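How to Work Out What a Bond Really Pays You

If you've just bought your first bond and the statement makes no sense to you, pull up a chair. The sums are easier than they look, and once you've done them a time or two you'll find yourself doing them on the back of an envelope.

Let's say you hold a Sesside bond, bought through Zenell, with a face value of 2,344 dollars. You picked it up for less than that — you paid 1,856 dollars — and it pays 48 dollars in interest each year.

Start with the yearly interest and divide it by the price you paid, not the face value (I mixed those up for ages!). Forty-eight divided by 1,856 comes to just under 2.6 percent. Write that down and call it your current yield.

Next, take your price away from the face value. That leaves 488 dollars, which you collect if you hold the bond to the end and Sesside pays in full. Divide it by the years left to run, add the yearly interest, and divide by your price again. It's a rough figure, but a handy one for comparing two bonds.

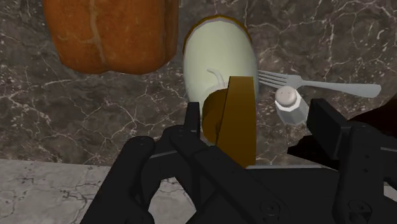

Miko wrote in February to ask whether the broker's fee ought to go in too, and yes, please do add it to the price before you divide. Kan's fee table lists it under "dealing."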